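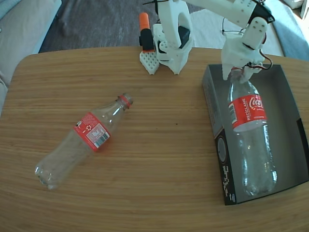
Ticket 2684: Deposit machine refusing empty soda bottles, second floor break room
Opened by: Hauwa Afolabi
Assigned to: Ravindra Shakya
Site: Eltitbridge
Unit: Flurna countertop return unit
Priority: low
Status: closed

Reported problem
Clear plastic bottles with red labels are rejected at the intake. Display shows code 73 (label not read). Cans are accepted. Problem began after the February service visit. Bottles that fail are being left on the break room table or stood in the black cardboard box, which has no lid and fills up quickly.

Mar 31, 2024, R. Shakya
Code 73 means the scanner found an object of acceptable weight and size but no barcode. Asked reporter to confirm the following:
- bottle is empty
- cap is off
- label is still on the bottle
- bottle is not crushed

Reply, H. Afolabi
All four confirmed. Tried the same bottle 15 times. Accepted 2 times, both with the barcode facing up. Is the cap supposed to be off? The notice on the wall says on.

R. Shakya
Either is fine for this unit. The notice is from the previous machine. Please take it down.
Barcode position should not matter. The rollers turn the bottle until the scanner finds the code. If it only reads with the code up, the bottle is not turning. On the Coca-Cola bottles the barcode is on the red label around the middle, so a bottle that stays put with the code on the underside will fail every time. Please insert one base first and listen for the rollers.

Reply, Yae Takagi (covering for Hauwa)
Rollers can be heard. Bottle does not move. Cans do turn.

R. Shakya
Left roller is probably set too low. Cans sit lower between the rollers and still make contact. Site visit booked.

Site visit, R. Shakya
Left roller bracket was one notch below the mark. Residue on both rollers. Cleaned with warm water and a lint-free cloth, dried, bracket raised to the mark. Scanner window wiped. Ran test bottles base first and neck first, label in random positions. All read. Ran cans again to make sure the new height did not affect them. No faults.

Notes for site
Do not peel labels before inserting. A bottle with no label will return code 73 regardless of roller height.
Bottles held in the box can now be fed through. Drain any that still have liquid in them.
Clean rollers monthly.

Reply, H. Afolabi
Box emptied, everything accepted. Old notice removed. OK to close.

Closed by: R. Shakya
Cause: roller height, residue
Parts used: none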